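Budgeting for a second two-arm station: what belongs in the request?
Posted in Equipment Planning, October 6, 2025

Covcombe_Facilities
Our department operates one two-arm robot for sorting and tidying tasks and has been invited to submit a request for a second. The arms and grippers have been quoted by the supplier. Less clear is how to present the supporting items, which were bought piecemeal the first time and never appeared on a single order.

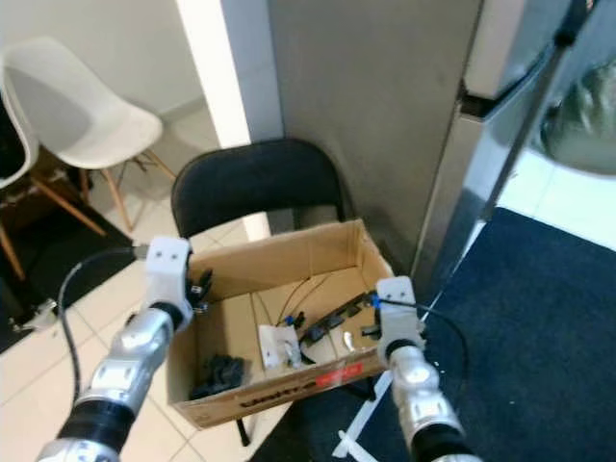
The finance office has asked for one figure covering spare cables, gripper parts, furniture and floor mats. We have provisionally entered $417 for small parts. Is it customary to list such items separately, and should a reserve be held for replacements during the first year?

Jultley Procurement Desk
Separate lines are advisable. Our office divides requests of this type into 4 headings: arms and grippers, cabling and connectors, furniture and flooring, and consumables. Reviewers tend to question a single combined figure, and the request is then returned for detail.

Before settling the small parts line, please take stock of what is already held. Departments often reorder cable carrier chain, brackets and tape that are sitting in a box or on a worktable under other things.
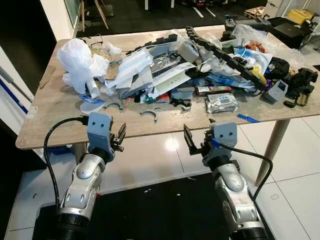 A stock list need not be elaborate. A sheet with the item, its condition and its location is sufficient, and it should be attached to the request. Storage is worth a line of its own - we allowed $94 for lidded bins and labels, and the expense was approved without comment.

shin_lab_admin
Agree with the above. We keep 2 spare cables per arm. Ask the supplier for delivery times as well as prices.

Jultley Procurement Desk
One addition to my earlier reply. The Clarosgate template has no field for a first-year reserve, so the amount should be entered under consumables with a short note.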